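Ticket: squeaking treads, spiral staircase, ground floor
Site: Trestport
Opened by: Recep Eren
Assigned to: Ataberk Yazıcı
Priority: 3
Status: open, awaiting parts

Reported fault: creak under load on the lower half of the spiral stair, worse in the morning. Second complaint is a handrail that moves sideways when gripped hard near the top.

Checks so far. Walked the stair up and down at normal pace, then again keeping to the outer edge. Noise comes only when the foot lands near the outer stringer. Tread 3 is the worst. Tightened the fixings on that tread by a quarter turn and the creak dropped but did not clear. Handrail play traced to one bracket - screw hole worn, screw turns freely.

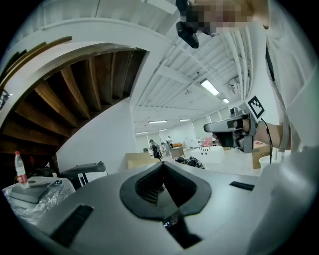 Trestport, 17 Feb 2023

Looked at the stair from underneath. The treads are dark wood and sit between the edges of the white curved stringer, so any packing has to go in from below if it is to stay out of sight. The brown handrail follows the top of the stringer and will have to be worked on from the steps. The wall below is plain white; mask it before any drilling.

Ordered from Yüksel: 100 nylon washers, 14 longer screws for the rail brackets. Supplier quotes 70 mm as the longest in that finish, enough for our purpose.

Next steps:
Fit washers from tread 3 upward, test after each one.
Plug and redrill the loose bracket.
Move anything stored beside the stair before the ladder goes up.

Recep - please confirm whether the upper flight can be closed for a morning. If not, I will do the bracket first and leave the treads for a second visit.

A.Y.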